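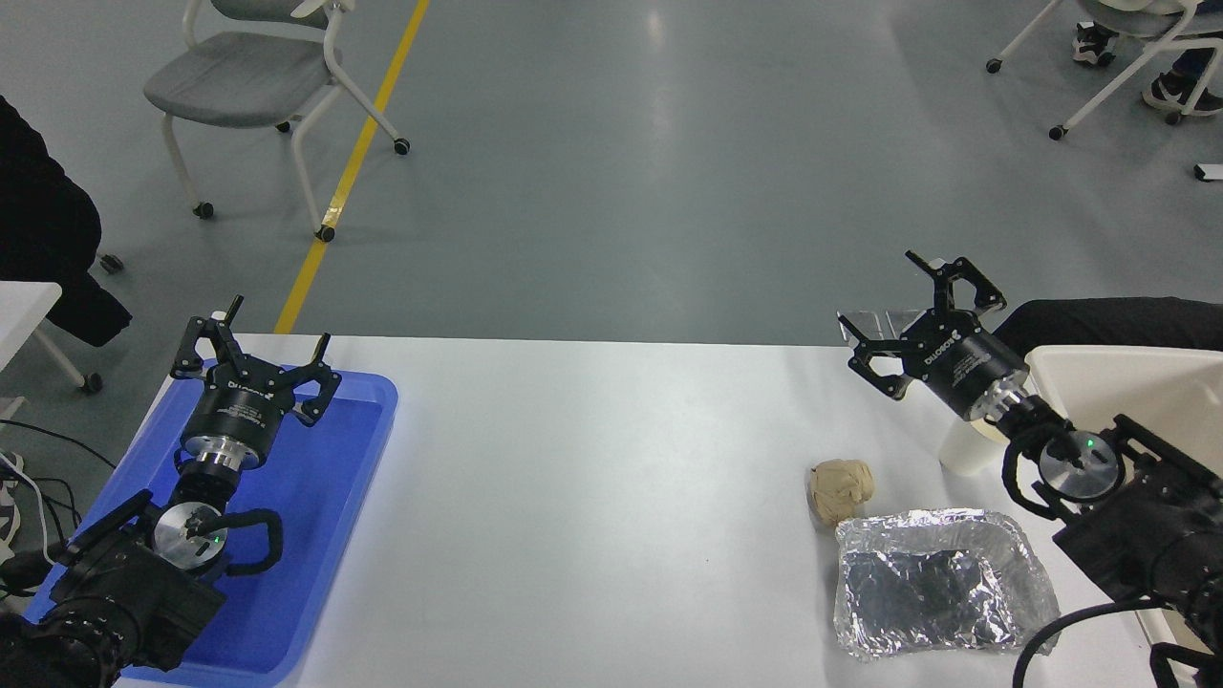
Handing Over Without Dropping Anything

Lindiwe Mnguni keeps a binder. Paper, three rings, coffee on the cover. It has every client handover she has run since going out on her own, and the first tab is labeled "Flurkivden, bad."

"I kept that one on top on purpose," she says. We're on the phone at 7 in the morning, she has a call at 7:40 and warns me twice.

Mnguni is a business transition consultant. Small firms, mostly family owned, mostly somebody wanting out. The owner is retiring or sick or just tired, and the person coming in has a title and a set of keys and not a lot else. Her job is the stuff in between. Who calls the supplier when the order is short. Which customer pays late every October and always has. Where the password is.

Flurkivden was a packaging wholesaler with 40 employees. The founder left after a nice lunch and a two-page memo. Mnguni had been hired for the legal and payroll side and did it well, she says, every form in. Then the phones started. There were 115 accounts with special pricing, and the pricing lived in the founder's head. Some of it in his wife's head. It took most of a year to sort out and they lost a few customers along the way.

"I'd asked him for documents. He gave me documents. I never asked him what he did before lunch."

So now she asks that. It's pretty much the whole method. She sits with the owner for two weeks, sometimes three, and writes down what happens in the order it happens. No forms at first. No software. She doesn't interview either, she finds that people tell you the job they think they have.
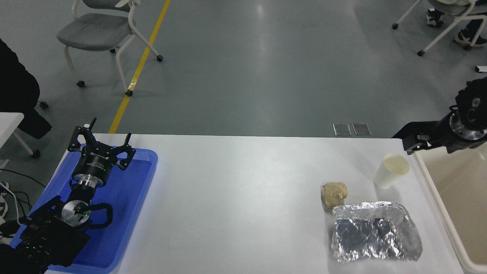 After that comes what she calls the swap. The new person does the work and the old one sits there with hands in lap. Only allowed to talk if asked. Owners hate it. At Furkden, a regional equipment rental outfit, the outgoing manager lasted until 10:15 on the first morning before he grabbed the phone. They started over the next day. He did better, he brought a crossword.

What does it cost? Her smallest job is $3,000, for a shop with a handful of staff and an owner who'll return calls. Bigger ones she prices by the week. She won't take a job if the seller has already booked a trip, she learned that one the hard way to.

Not everybody is sold. The buyer at Stadargate, who took over a chain of print counters, told her up front he thought shadowing was a waste of payroll. He wanted the org chart and the contracts. They settled on half the usual time. Mnguni thinks it was too short, he thinks it was too long, and they still send each other referrals.

Her own firm is named Mtshali, after her grandmother's side. It is three people now. I ask who has her binder if she gets hit by a bus and there's a long pause.

"Fair," she says. She has started on it. 50 pages so far, mostly client notes, nothing yet on how she does the billing. Her assistant has been asking since spring.

Advice for an owner thinking of leaving in a year or or two? Take a week off now, she says. Don't answer the phone. Have somebody write down every question that comes up while you're gone, and who they wished they could ask.

Then it's 7:38 and she has to go.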